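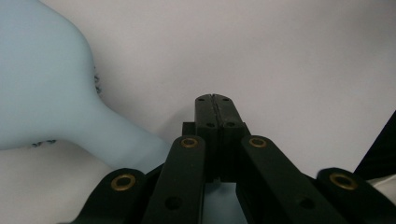 **Noémi Kiss**
Sales tax and compliance editor, Lindex

Last updated Saturday, July 21, 2018

# Checking whether an out-of-state seller has to collect sales tax

The steps below are for small sellers who ship goods into states where they have no office, staff or stock. Since the Supreme Court decided South Dakota v. Wayfair in June, a state can require a seller to collect based on sales volume alone. The South Dakota law at issue used two tests: more than $100,000 in sales delivered into the state in a year, or 200 or more separate transactions. Several other states have copied those numbers. Some have not, so look up each one.

You need a spreadsheet program, an order export, and access to each state's revenue department website.

## 1. Export orders by ship-to state

Pull every order for the current calendar year and the previous one. Use the ship-to address. The billing address is not relevant for goods sent by carrier.

Keep these columns:

- order number
- invoice date
- ship-to state
- gross amount before tax
- tax collected
- sales channel
- exempt flag (yes/no)

If you sell through more than one channel, export each separately and stack the files. Fill in the channel column before you stack them. It is slow to rebuild later.

## 2. Clean the state column

State names come out of carts in mixed forms. Convert everything to the two-letter code. Remove canceled orders. Leave refunded orders in for now and mark them, as states differ on whether a refund lowers the count.

Do not remove exempt or wholesale orders. In many states they count toward the threshold even though no tax is due on them.

## 3. Build the summary

Make a pivot table with ship-to state as rows and calendar year as columns. Show two values: sum of gross amount and count of order number.

Count invoices, not line items, unless the state says otherwise. One order shipped in two boxes is normally one transaction, but read the state's wording before relying on that.

Sample output for a parts seller with low prices:

| State | Year | Gross sales | Transactions |
|---|---|---|---|
| SD | 2017 | $16,530 | 787 |
| IA | 2017 | $31,400 | 1,290 |
| VT | 2017 | $4,115 | 13 |

The first two rows are far below $100,000 and well past 200 transactions. Sellers of cheap items usually trip the second test first.

## 4. Look up each state's rule

Add a second sheet with one row per state and these fields:

- dollar threshold
- transaction threshold
- whether both tests must be met, or either one
- measuring period (previous calendar year, current year, last four quarters)
- what counts (gross, retail or taxable sales)
- date enforcement begins
- link to the source page, and the day you read it

Take the enforcement date only from the state itself. Dates are changing weekly this summer and third-party tables, ours included, lag behind.

A few states also have older click-through laws. Under these, an in-state website owner paid a commission for referrals can create a duty to collect at a much lower sales figure. If you pay affiliates, list them by home state and total the referred sales for each one.

## 5. Compare and sort

Join the two sheets on the state code. Put each state in one of three groups:

1. **Over** - a threshold is met for the measuring period.
2. **Close** - at 75 percent or more of either threshold.
3. **Under** - everything else.

Recheck the Close group monthly. Recheck the rest each quarter.

## 6. Register before you collect

Do not turn on tax in the cart for a state until you hold a permit there. Collecting without one is an offense in most states. If you are over in several, the Streamlined Sales Tax system takes one registration for all member states.

Set the cart's start date to match the permit. Place a test order to an address in the state and save the receipt with your records.

## Corrections

- Step 3: the count now uses order number. The February version used customer number, which undercounts repeat buyers. Reported by Tarık Yalçınkaya.
- Step 2: note on exempt orders added after a question from Katia Vitale.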